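Jewelry swap and repair day returns to Piltura hall in August

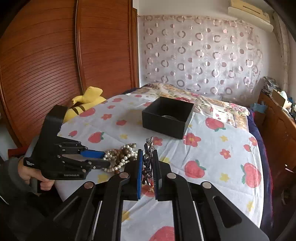
Daiane Caldeira
Community reporter

June 9, 2023

People with a drawer full of old necklaces, keychains and single earrings will have a place to take them this summer. The Piltura neighborhood hall will hold its second jewelry swap and repair day in August, and organizers began taking drop-offs this week.

The event is run by Lestico, a small repair group that meets twice a month in the hall's back room. Last year's swap brought in 994 pieces, most of them necklaces and bracelets. Anything not taken home that day was restrung, taken apart for beads or passed on to the Mersha thrift shop.

Merike Kairys, who is in charge of this year's drop-offs, said the group wants more everyday items and fewer things in gift boxes.

"People think we only want the good stuff," Kairys said. "We want the beads off your dresser and the charms you took off your keys when you changed cars. Dump it all out on the bed and see what you have."

Bead strands are the most requested item at the swap tables. White pearl beads and brown wooden beads go first, Kairys said, and they do not need to be sorted before they are handed in. Strands that have become mixed together can be left that way. Keychains and metal charms are welcome too, with or without their rings.

The group does ask that chains be kept apart from beads where possible. Fine chain works its way through a strand and can take an evening to get out. A small open box with tall sides is enough to keep pieces together on the way to the hall, and boxes will be returned on request.

Each person who drops off items will get tokens to use on swap day, one for each piece up to a limit of 36. Tokens are not needed for the repair tables, where members will replace clasps, restring necklaces and fit new split rings at no charge. Repairs that need soldering will be written up and sent to Fluranetti, a workshop on the same street, which will give a price before any work is done.

Žydrūnas Uibo, who ran a repair table last year, said most jobs took less than ten minutes. The longest was a three-strand necklace that had been knotted at both ends.

"I sent the owner off for coffee and she came back twice," Uibo said.

The hall can hold 200 people, and last year there was a line at the door for most of the morning. This time the swap tables will be in the main room and the repair tables in the back, with a separate entrance from the parking lot. Children can come in with an adult, and a table of plastic beads and elastic cord will be set up near the stage.

Items can be left at the front desk during regular hall hours through the end of July. The group cannot take watches, loose stones or anything that needs an appraisal. The exact date and opening times will be posted on the hall door and in the July newsletter.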